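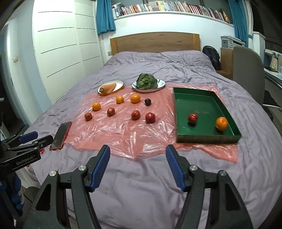

Carrot, greens and fruit, all on the bed.

I've gone back to having a veg box delivered, after two years of swearing I'd never bother again. I'm with Rana now, having given up on Dernell when they sent me swede four weeks running (I like swede! but four weeks!).

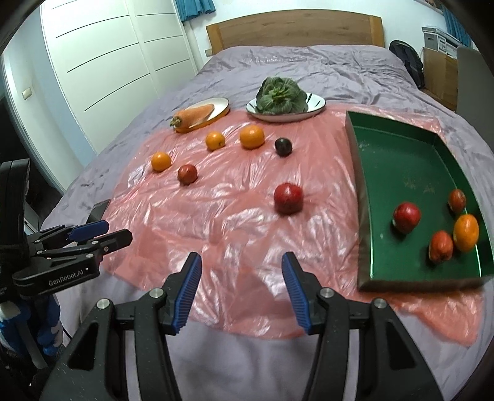 It's £17 a box and you can swap two things if you remember before noon, which I never do. February is a bit thin for greens, so I've been making a lot of soup and putting far too much ginger in it.
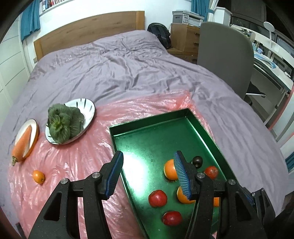
My other discovery is roasting plums with a spoonful of honey and having them cold on porridge the next morning. Gorgeous, and it does for the ones that have gone a bit soft.
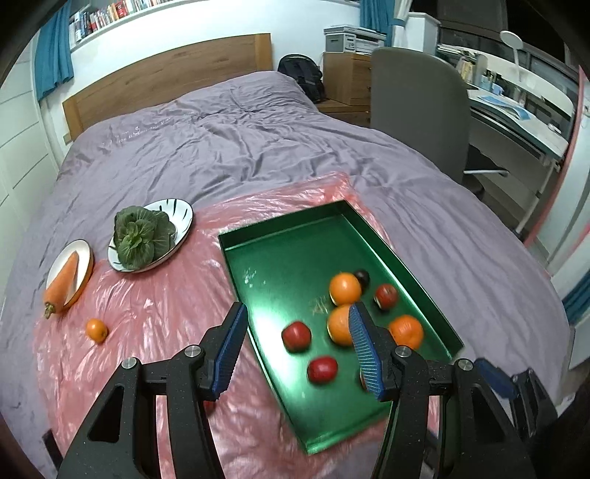 Next month I want to try their bigger box, if I can clear a shelf in the fridge first.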